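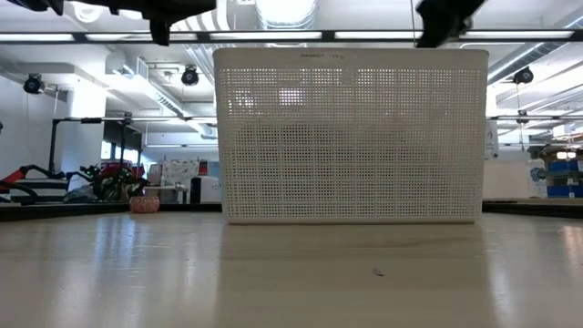

The white basket on the table, with the two gripper fingers above it on either side.

Ririne Robotics Club
Minutes of the May meeting

The meeting opened a few minutes late, as people were still finding chairs, and the chair thanked everyone for giving up a Sunday afternoon so close to finals. The April minutes were read and approved with one fix: the spelling of Nultum in item 4.

Basket task. The Nultum team gave a long and very cheerful report on their lifting project. They have settled on the white storage basket with the small square holes, and had a good deal to say about how wide to open the fingers before coming down over it. The team has now logged 339 tries and would like to reach the next round number before school lets out. A member asked whether the shiny tabletop bothers the vision program - the team thinks it might, and will try a plain cloth and report back. There was warm applause.

Antwi Cup. Entries close at the end of the month and the fee is $35 per team. We agreed to send two teams. The rules allow 7 members on each, so please talk to one another kindly about who goes where.

Caller. The voice command program still mixes up "lift" and "left." The newer members have offered to record more samples, and we are very grateful to them.

Money. We have $60 left in the snack fund after the bake sale. It was agreed to spend it on snacks.

Other business. Please wipe down the tables before you leave, and return the small hex keys to the drawer - two are still missing.

The meeting closed at 4:15. Next meeting is in June, same room.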